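# Cuaderno de taller, celda Clita: octubre, sesión de tarde

Arranque a las 16:20. Objetivo de la sesión: pasar de un brazo a dos en la manipulación de la pieza transparente. Con un solo brazo y la pieza apoyada en la mesa el agarre era aceptable; en el aire no se había probado nunca.

Estado de partida:

- Carro izquierdo y carro derecho apretados en el carril, sin holgura a mano.
- Cinemática calibrada en la sesión anterior. No se repite.
- Software: rama `birkaso` del control bimanual, sin los cambios del planificador.
- Mallas de la pared trasera y del lateral izquierdo fijadas al perfil. La lateral sigue con bridas; pendiente ponerle escuadras.

## 1. Origen común

Cada brazo trabaja en su propio sistema de base, y el control los une con una transformación fija guardada en `ulter.yaml`. La transformación se obtuvo tocando con las dos pinzas un mismo punto en el centro de la mesa. Al repetir el toque a la altura de trabajo el error es de 2 mm, casi todo en el eje del carril. En la mesa no se apreciaba.

Hipótesis: el carro izquierdo cede cuando el brazo se extiende. Con el brazo recogido el error baja, lo que encaja. No tengo comparador aquí, así que queda como hipótesis.

Solución provisional: corrección en X dependiente de la extensión, lineal, aplicada solo al brazo izquierdo. Es un parche. Si se confirma la flexión del carro hay que suplementar la placa y quitar la corrección del fichero, que si no la olvidamos dentro.
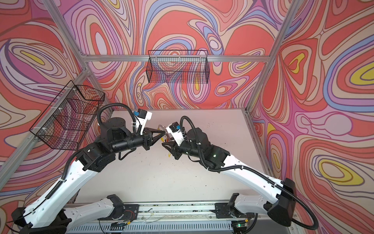

Primera tanda, velocidad al 18 %. Las trayectorias de aproximación se generan por separado y se sincronizan al final, en el punto previo al encuentro. Los dos brazos llegan con un desfase pequeño pero visible: el derecho espera al izquierdo. Causa probable, el perfil de aceleración del izquierdo, que sigue con los límites conservadores de cuando se montó el codo. Igualo los dos perfiles en el fichero y repito. El desfase desaparece del registro.

Anoto también que el planificador considera las mallas como cajas macizas. La de la pared trasera no molesta. La del lateral le quita al brazo izquierdo una franja que en realidad está libre, y por eso algunas soluciones salen con el codo más alto de lo necesario. No lo toco hoy.

## 2. Agarre simultáneo

El problema de tener las dos pinzas sobre una pieza rígida es conocido: se cierra la cadena y cualquier error de posición se convierte en fuerza. Con los 2 mm de antes, y control de posición puro en ambos lados, la corriente del motor de muñeca del derecho sube hasta saltar la protección. Ocurrió en los dos primeros intentos.

Cambios:

1. El izquierdo queda como maestro, en posición.
2. El derecho pasa a seguidor, con rigidez reducida en X y en Z.
3. La rigidez en orientación se mantiene. Al bajarla, la pieza giraba entre los dedos.
4. Cierre secuencial: primero el maestro, después el seguidor. Nunca a la vez.

El valor de rigidez que ha funcionado es 60 en las unidades del controlador. Por debajo el seguidor se descuelga por su propio peso, porque la compensación de gravedad no incluye el soporte de la cámara. Hay que añadir esa masa al modelo. Lo escribí ya en verano y sigue sin hacerse.

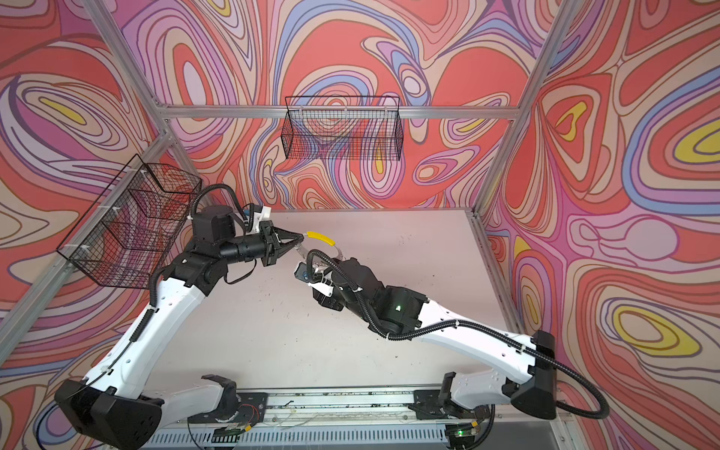 El orden de cierre importa más de lo que esperaba. Si cierra primero el seguidor, busca su posición con la pieza todavía suelta del otro lado y la desplaza lo suficiente para que el maestro la coja mal. Invirtiendo el orden se repite siempre el mismo contacto, y el registro de corriente sale plano tras el transitorio.

Sobre las piezas amarillas: son el peor punto para agarrar, por estrechas y curvas. La pinza solo tiene dos líneas de contacto. Para una sujeción repetible convendría forrar los dedos con algo blando. Queda goma de la que se usó en el proyecto Sulemana; habría que ver si el adhesivo aguanta el roce. Alternativa: dedos impresos con una ranura en V. Más trabajo, pero sirve también para otras piezas.

## 3. Cámaras de muñeca

Las dos cámaras publican a la misma frecuencia pero sin disparo común. A baja velocidad no importa. En cuanto se suba habrá que sellar las marcas de tiempo en el equipo y no en el nodo que las recibe.

La detección de contorno sobre material transparente falla bastante. El fondo de la mesa es claro y uniforme, lo que ayuda con los dedos negros y con las partes de color, pero el borde del plástico se pierde según el ángulo. Y cuando la cámara mira hacia las paredes es peor: el dibujo tiene contornos por todas partes y el detector los toma por bordes de la pieza. He limitado la región de interés a la zona entre pinzas y he anclado la estimación a las partes de color. Suficiente para esta prueba, poco general.

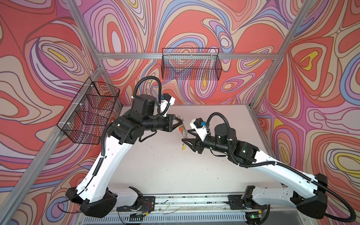

Segunda tanda con la configuración nueva: 8 ciclos de aproximación, cierre doble, pausa y apertura. Ninguna parada por protección. En uno de ellos el seguidor cerró con retraso; el registro muestra un mensaje perdido en el bus, no un fallo de control. Reviso el conector del lado derecho y lo vuelvo a asentar. No se repite, aunque con tan pocos ciclos no se puede dar por resuelto.

Los conductos corrugados siguen siendo largos de más. Con las muñecas próximas, el bucle del izquierdo queda alto y en giros grandes podría tocar la cámara. Si se acorta, mover antes el clip más cercano al codo, o tirará del conector.

## Pendiente

- Comparador en el carro izquierdo, brazo recogido y extendido.
- Masa del soporte de cámara en el modelo de gravedad, ambos lados.
- Sustituir las cajas macizas de las mallas por geometría real.
- Goma o ranura en V para los dedos.
- Limpiar la mesa: hay motas y restos que la segmentación cuenta como objetos pequeños.
- Subir `ulter.yaml` al repositorio con la corrección en X comentada.

Celda apagada a las 19:40. Los dos brazos en reposo, pinzas abiertas.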